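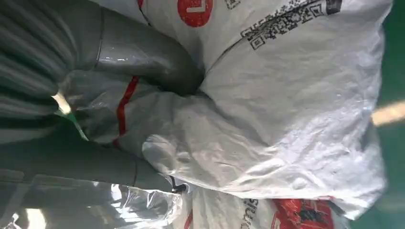 Vol. 3, No. 8 | page 70

# The Bag Is Most of the Job

Parcel sorting, and why the soft ones give everybody fits

Ask Maritza Quintero what she'd ban if she ran the mail and you get one word. Bags. Boxes she likes. A box has a top and a bottom and the label stays flat where somebody put it.

A sack does what it wants. White woven plastic, light as anything, folds up on itself the second it lands. The printed codes go over a crease and now they're bent. She pulls the wrinkle out with her thumbs, looks again, turns it over. Next.

Quintero has trained sorters at Helton for years and she has a drawer of mailers to prove it. Woven ones, shiny ones, the thin cloudy film kind that sticks to its neighbor. I spent a morning with the drawer and then a longer one at the belt. My notes are mostly the word "corner."

Because you go in by the corner. Grab a half-full bag in the middle and the contents slide off to one end, and the whole thing swings. Get a corner, or a good pinch of slack near the seam, lift, let it hang a moment. Then you know where the weight is. New people want to hug it. Dont.

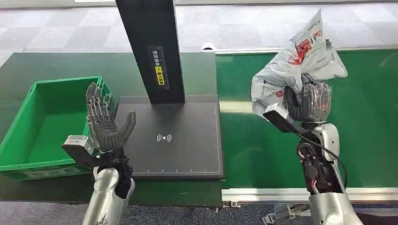 The second thing is where it's going. Have the crate close, open side up, before you pick up anything. Consuelo Chávez, who learned the work at Loveris and now writes the training sheets at Echeverri, tells people to reach for the crate with their eyes first. Her sheet runs 3 pages. The old one ran 70, she says, and was used to prop a door.

She likes a green plastic crate with ribbed sides, becuase it stays stiff when you lean on it. And she likes a smooth belt. A mailer slides on a smooth surface, so you can spin it with two fingers to find the print.

Numbers, since I asked. A good shift at Echeverri is 3000 pieces. On a bad day in August, 299 went back around for a second look, nearly all of them bags. 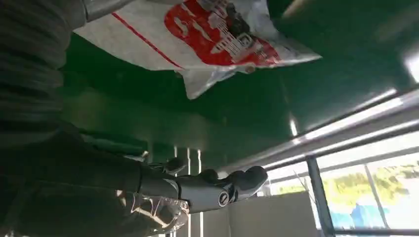
Most of those had nothing wrong but a fold. Label tucked under, or a loose flap laying across it. Chávez wants the flaps smoothed down before the bag moves on. Quintero says leave them, no time, smooth only what covers the code. They have argued this by email, at length. I've read it. Nobody's budging.

Jostine, the packing supply outfit, sells a stiffer mailer with a flat panel for the label. Quintero has one in the drawer. She bent it in half for me and put it back.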